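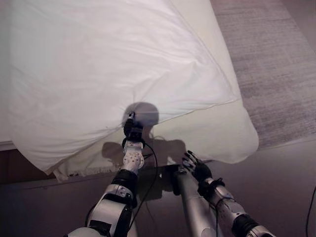
The Grallau Open, Second Round

The darts club at Grallau had put up a banner calling it an international event. There was a man from across the river, so I suppose that was fair.

I had drawn the one they called Gostico, after the bar that paid his entry fee. People kept telling me he'd come back from his time off a changed player. He had a new stance, they said, and a breathing routine. I have heard this about a lot of players. Most of them came back with a new shirt.

He won the bull and took the first leg in no time. Somebody at the back yelled his name. I wasn't impressed, and I missed my first dart at double 5 so he'd know it.
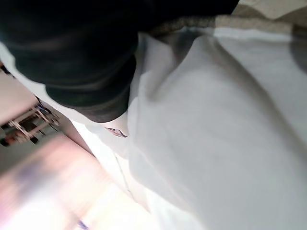 By the break it was 2 legs each. My sponsor, Dredon, sells gutter parts, and their man bought me a soda and said I looked relaxed. He says that every year. I asked him what I looked like last year, when I lost in three straight, and he went to find the restroom.

Gostico did his breathing before the decider. It sounded like regular breathing to me. Then he hit 70 with his first three darts, and the room clapped as if that were a big score.

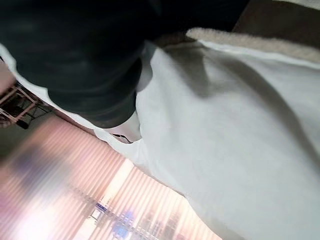 I left myself 3, which you should never do on purpose. One, then double one. The first dart went in. The second hit the wire and dropped on the floor.

He looked at it, and then at me, and forgot to breathe his special way. He missed everything. I went back up and threw.

"Lucky," he said when we shook hands.

I told him I'd been working on my stance.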